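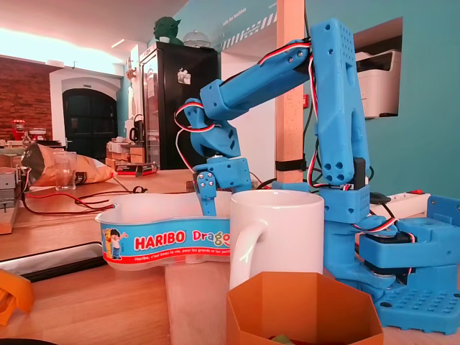 没有机器人基础，能把 Bolora 桌面臂套件装起来吗？

能装起来，前提是你愿意拧螺丝，也看得懂带图的步骤。套件里的舵机出厂时已经写好编号，打印件也配齐了，焊接一次都用不上。真正要留出时间的是装完之后的校准和示教，这两步加起来比拧螺丝久得多。

这期通讯的主角就是它。Bolora 是一套开放图纸的桌面机械臂，Prunska 是跟它配套的录制和训练软件，两样东西由同一个小团队在做。我们从八月底开始用，到现在手上的热乎劲还没过去，所以这篇会写得比平时长一点，也会把不顺的地方都写进来（有些地方真的挺不顺的）。

先说价钱。单臂散件 391 欧元，包括电源和夹具，不包括摄像头。自己有打印机的话可以只买电子件那一包，图纸在项目页面上直接下载，打印参数写得很细，连哪一面朝下都标了。我们拿的是整包。打印件的公差不错，大部分舵机推进去就到位，只有肘部那一个卡得紧，最后拿砂纸磨了磨内壁才进去。说明书在这一步只写了“轻推”，我们推得一点也不轻。

组装用了 8 个小时，中间吃了一顿饭。肩部那一节最花工夫，线要先穿过去再上螺丝，顺序一反就得全部拆开重来。我们反了一次。建议先把整章翻完再动手，因为提醒你穿线的那句话印在下一页的页脚，字还很小。

底座值得单独夸一下。底板上一排排的小圆孔可以配不同的夹具、支架和理线扣，我们第一天就把线束固定了两回，第二回才找到不会扯住手腕的走法。线要留出一段松弛，手腕转到极限时这一小段就派上用场了。

校准做得比上一代舒服太多！以前要把每个关节搬到中位，在终端里一个一个敲回车，现在 Prunska 会让你拿着手臂慢慢走一遍全程，它自己记下两端的限位。唯一要小心的是别走太快，快了它会漏掉极值，之后夹爪就永远合不拢最后那一点点，看上去像机械问题，查半天查不出来。我们为此把夹爪拆了又装，最后重新校准一遍就好了。
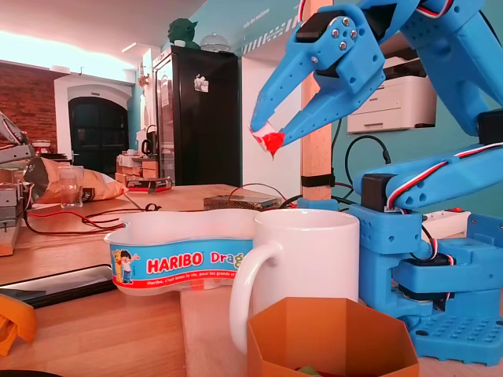
有读者在上期的留言区写道，夹软糖当测试题太讨巧了，软的东西夹歪一点也不会掉，换成钢珠或者一颗螺母，这种价位的手臂马上就露怯。这条留言我们很认同一半。软糖确实会包容夹爪的误差，两根指头没对正，它自己变一变形也就过去了。可它还有另一面：形状不规则，会粘，朝向每一颗都不一样，对“先看清楚再下爪”的要求反而更高。硬的小零件是下一步要试的，打算先从螺母开始，钢珠留到我们心情特别好的时候。

再讲讲示教。Prunska 录一条示范很简单，按一下开始，做动作，再按一下结束，界面上会同时显示关节曲线和摄像头画面。录完可以当场回放，不满意就删掉。我们给取糖这个任务录了 69 条，录到后来手上的节奏明显变稳，前面那些犹犹豫豫、在容器口上方晃来晃去的，后来挑出一部分扔了。软件里有个很贴心的小功能，按动作时长排序，太长和太短的会排在两头，挑起来非常快。

训练放在一台带独立显卡的台式机上过夜跑。第二天早上接上手臂，连着做了 20 次取放，成功 14 次。这个数字不算漂亮，可看着它在第三次的时候伸进去、停一下、调整角度再夹，屋里还是有人叫出了声。失败的几次里，有两次是夹空了还照样做完后面的动作，认认真真地把空气放到了目的地。Prunska 下个版本据说会加一个夹持判断，靠舵机电流来猜手里有没有东西，我们很期待。

夹爪的指头我们换过一轮。原装指尖比较窄，伸进开口小的容器很灵活，夹扁的东西就有点使不上劲。Kurninberg 做了一套替换指尖，内侧加了横纹，文件免费，打印一副大概要一个晚上里的一小段时间。装上以后夹硬壳包装稳了不少，代价是指尖变厚，糖堆得密的时候插不进缝里。两副我们都留着，换起来只拧两颗螺丝，顺手得很。 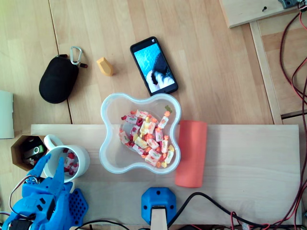 任务难度怎么往上加，是我们这阵子讨论最多的事，我们也拿来问过几位用别家手臂的朋友，答案五花八门。我们的做法是先换东西，再换容器，最后才换摆放的位置，每次只动一样，这样成绩掉下来的时候知道该怪谁。带包装的糖就是很好的第二关：两头拧起来的纸角会翘着，夹爪碰到纸角和碰到糖身完全是两码事，前者一提就滑。容器换成半透明的四瓣形碗之后又多一层麻烦，碗壁是弧的，糖往中间堆，靠边那一颗孤零零的反而不好下手，指头容易先顶到碗沿。马克杯相对友好，口是圆的，四面都能进，只是杯壁高，手腕得抬起来再往下探。想照着试的读者，可以先杯后碗，少受点打击。

摄像头的位置也会影响成绩，比我们预想的大得多。一开始只用侧面视角，手臂一伸出去就把容器口挡住了，模型等于闭着眼睛下爪。后来加了一路俯视，成功率立刻上了一个台阶。如果预算只够一个摄像头，我们会选俯视。架子不用讲究，稳就行，录制和运行时位置必须一模一样，拿铅笔在桌上画个记号很管用。

桌面要不要收拾干净再录？我们两种都试过。收拾得太干净，模型学得快，可是旁边多放一部手机它就开始发懵。桌上留点日常杂物，每录几条挪动一下，前期成绩差一些，后面明显更抗干扰。现在我们索性边用桌子边录，只保证夹爪要走的那条路上没有绊它的线。

说几个缺点。舵机的声音偏尖，安静的房间里听久了会烦。连续运行时间一长，肩部那颗会发烫，软件有温度提醒，可提醒藏在第三级菜单里，默认还是关的，拿到手请第一时间打开。电源线短得莫名其妙，插排得放在手臂跟前才够得着。说明书的中文版翻得比较生硬，“夹爪零位”在三个章节里有三种叫法，我们已经把对照表发给了团队，对方回复说九月的更新里会统一。

适合谁买呢？想自己摸一遍“录示范、训练、上机”全流程的人，会玩得特别开心，每一步都看得见摸得着，坏了也修得起。课外小组也合适，两三个人围着一条手臂刚刚好，人再多就有人只能干看着。想买回来直接干活的人请再等等，它目前的稳定性还撑不起无人看管的工作，我们也一直没让它在没人的时候通着电。

Mfinanga 那套双臂支架已经在路上了，底板孔位和 Bolora 对得上，到手后会先测两条臂互相递东西。大家想看它递什么，回信告诉我们，钢珠党这次可以赢一回。另外，我们录的那批取糖示范整理完后会放到共享目录里，连同挑掉的那些废片，废片单独放一个文件夹，看别人怎么失手有时候挺有帮助的。

近期文章
Prunska 录制界面上手：快捷键与回放
Kurninberg 替换指尖打印笔记
Mfinanga 双臂支架开箱预告
读者来信：舵机编号写乱了怎么救
桌面摄像头支架的几种土办法

本网站使用 Cookie 记录您的阅读偏好。继续浏览即表示您同意我们的 Cookie 政策。接受 | 管理设置

最后更新：九月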